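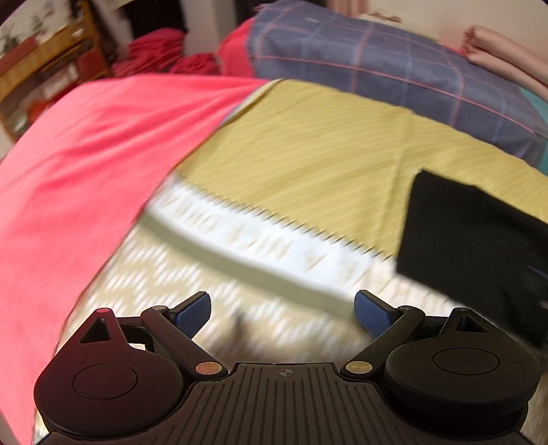 Can a machine make a bed yet? It can do parts of the job, slowly, when the layers are few and the edges are easy to find.

4. Bed Making as a Test Case

Most published work on cloth handling uses one item at a time: a towel, a shirt, a napkin on a bare table. A bed in daily use has several layers, and the layers differ in weight, pattern and stretch. We chose bed making for the Slaoui task set because it brings these problems together in a chore people do without much thought.

We split the chore into 3 steps: find an edge, take hold of it, and draw it flat without moving what lies under it. Ngubane wrote the step definitions and Fahmy scored the trials. A step counted as done only if the layer below stayed where it was. This rule is stricter than the one used in our earlier Zollell trials, and it lowered every score.

The Clukau policy finished the first step in 75 percent of trials. It finished all three in 35 percent. Most of the loss came at the second step, where the fingers closed on 2 layers and pulled both.

Figure 2. Layered bedding with a two-finger gripper, fingers open. A black cloth lies over part of the yellow-green sheet and its white border band.
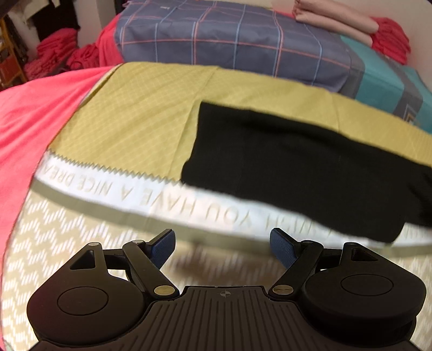 Pulling two layers at once is hard to undo. A person feels the extra weight and lets one layer slip — the policy has no such signal, and keeps pulling until the motion ends. We tried a second attempt from the same starting point, but by then the cloth had moved and the planned edge was no longer there.

Thin sheets were worse than blankets in this respect. A thick fold stands up from the bed and gives the fingers something to close on. A thin sheet lies flat, and the fingers must press down before they close, so they often catch the layer below. The Skamesix controller limits how hard they can press, and we left that limit at its default for all trials in this section. Section 5 reports what changed when we lowered it.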